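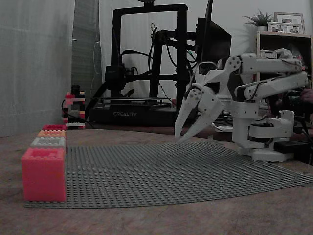 How do you get a big grey baseplate to lie flat on a wooden table when the front edge keeps lifting?

Warm it gently, lay it stud side down on something flat, put an even weight over the whole of it and leave it alone overnight. If it has been bent for years you may have to do it more than once, and a bit of reusable putty under the corners will keep it down in the meantime.

Building Table Forum > Bricks and Baseplates > Curling baseplate, and where do you keep your colours?
Thread started 2021-04-08

RocioQ
Hello everyone, I've been reading for ages and finally made an account, so please be gentle with me. The putting-it-flat part I more or less understand now (thank you to whoever wrote the bit at the top of the page, I shall try it at the weekend), but I've got a few follow-up worries and I thought I'd put them all in one place.

Our baseplate lives on the wooden table in the back room and it has a slight curve along the front, just enough that it lifts where it meets the tabletop. It isn't dreadful. You only notice when you press a brick down near that edge and the plate gives under your finger like the lid of a biscuit tin. My father-in-law Wenceslao has taken to building on it in the mornings with the little ones and he finds it very annoying, as he likes to push things down firmly and hear them click.

The other matter is the row of bricks down the left side. We've got into the habit of lining up a few there, one behind the other, the big pink one at the front, then light grey, then the orangey peach one, then the small red one at the far end. It began as a "choose your next brick" game and now everyone does it. Does standing bricks along one edge make the curl worse? Or does it help by weighing the plate down? Wenceslao says it helps. I say a handful of plastic bricks can't weigh down anything.

Sorry this is so long, I did mean to keep it short!

Rutilio_A
Welcome, Rocío! Lovely first post and don't you dare apologise for the length, you should see some of mine.

I'm with you on the weight. Bricks do stiffen a plate, though, if they span the bendy part and are pushed right home. A long brick clutching two rows of studs across the curve will hold it straighter than the same brick sitting loose. So a row running away from you down the left side will help that side a little and do next to nothing for the middle of the front edge. If you want the front edge tamed, build a low wall along the front. One layer will do it. My two had a "garden wall" across the front of theirs for a whole winter and when we took it off the plate was a good deal flatter than before.

The big chunky bricks with the hollows won't grip the fine studs in the same way as the small ones, by the way, so don't count on a large one to do this job unless you've checked that it clutches properly. Some sizes are made to work together and some just perch.

sohail.kiani
I'm going to disagree with Rutilio, with great affection, as I usually do.

A wall along the front hides the curl while it's on. Take it off after a weekend and the plate goes straight back to how it was. Yours stayed flat because it sat there all winter, next to a radiator if I remember the photos you used to post! It was the warmth and the time that did it. And on a plate the children want to use every day you can't very well give up the front rows, those are the ones they can reach.

What I'd do is this. Fill the sink with water as warm as your hands are happy in, no hotter. Slide the plate in for a few minutes. Dry it off, lay it upside down on a towel on the kitchen floor, another towel on top, and then a good heavy layer of books right out to the corners. People always pile the books in the middle and wonder why the edges come up like a saucer. Leave it until the next day, and if it's still got a lift in it, do it again. Please don't be tempted by a hairdryer. I ruined one that way in January and it now has a ripple in it that you could surf on.

Higinio M.
Seconding no hairdryer. Seconding no oven either, before some brave soul suggests it.

My own answer is less clever. I screwed nothing, heated nothing, I just stuck the thing down. I cut a board a touch bigger than the baseplate, ran double-sided tape round the edges and a cross through the middle, and pressed it on from the centre outwards. It has been flat ever since, and you can carry the whole build to another room when it's time to lay the table for dinner, which in our house was the real problem all along.

sohail.kiani
Higinio, and what happens when they want to join it up to a second plate?

Higinio M.
Then I cut a bigger board :)

RocioQ
You are all so kind, I didn't expect this many replies before I'd finished my tea. Higinio, I love the board idea but Wenceslao is horrified at the thought of tape on it. He says it's a perfectly good plate and it ought to be able to lie down by itself. So it'll be Sohail's sink and books first, then Rutilio's wall if that doesn't hold, and tape as a last resort when he isn't looking.

May I ask the second half of my question now? Storage. We have the mixed-up sort of collection, big bricks and small bricks, hand-me-downs from cousins, up to 2,000 pieces by my guess and I'm not going to check. I started sorting by colour because it looked so pretty in the tubs, but the children tip it all out looking for one particular shape. What do people do?

Rutilio_A
By shape, always by shape. You can spot a red brick in a tub of mixed colours from across the room, but finding one small flat piece in a tub of nothing but red will take you the whole afternoon and most of your patience. I sorted by colour for years because I'm stubborn and I like a rainbow, and when I changed over I felt such a fool for not doing it sooner.

Start with very broad groups. Big bricks, small bricks, flat things, odd things. If a tub gets so full that you're digging, split it, otherwise leave well alone. I got my tubs from the market at 80p each and they've outlasted a much smarter set with drawers.

Wenceslao_Q
Good afternoon. I have been told that I am being discussed, so I have joined.

I would like to say a word for sorting by colour. A grown-up looks for a shape, I agree. A child of four says "I want the pink one" and that is the end of the conversation. When we build a tower together they call out the colours, red, then white, then orange, then black on top to finish it, and they learn to wait their turn. If I had everything sorted by shape I should be rummaging in four tubs for one tower. For little ones, colour. When they are older and want to build a proper crane they can sort it again themselves, it will be good for them.

About the row on the left side of the plate, I still maintain that it helps.

Rutilio_A
Welcome, Wenceslao, and point taken about the four-year-olds! I'd forgotten how much of it is "I want the pink one" at that age. Perhaps big bricks by colour and small ones by shape, then, and everybody's happy?

Higinio M.
We do something near to that. The big ones go in a bag, all together, and the children grab a handful and line up what they fancy before they start. Works the same as your row, Rocío. I think having a few bricks chosen and waiting is half the charm of it, it slows them down in a nice way.

sohail.kiani
One small practical thing while I think of it. Keep the finished towers towards the back of the table and off the baseplate if you can. Ours used to go at the front and every sleeve that went past took one down. And if there are any leads running across the table, build well clear of them, one tug and you're on your hands and knees with a torch.

RocioQ
Towers already go to the back, I'm pleased to say, that's Wenceslao's rule and he's strict about it.

I've moved everything off the plate this evening and it's under the encyclopaedias on the kitchen floor, books right out to the corners as instructed. We're all having to step over it to get to the kettle. I'm going to try the half and half sorting on Saturday - big ones by colour for the little ones, small ones by shape for me - and I'll come back and tell you how the plate is once it's had its night's sleep.

Wenceslao_Q
I have added the atlas.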